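4.3 Resetting the Side Table

1. Clear the tabletop of loose articles - glasses and the calculator included - before wiping. 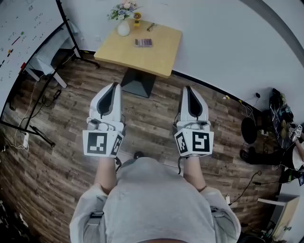 2. Wipe the light wood top with a soft cloth. Keep water off the laminate floor.

CAUTION: Do not drag the table by its top. Lift from the pedestal.

3. Return the small yellow item last, beside the vase.

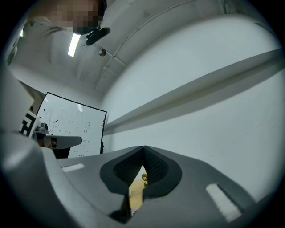 4.4 Whiteboard

Leave existing notes in place.

Comments (2)

Minoru Oshima: Which cloth for the grey base?

Araceli Casado: The same one, dry.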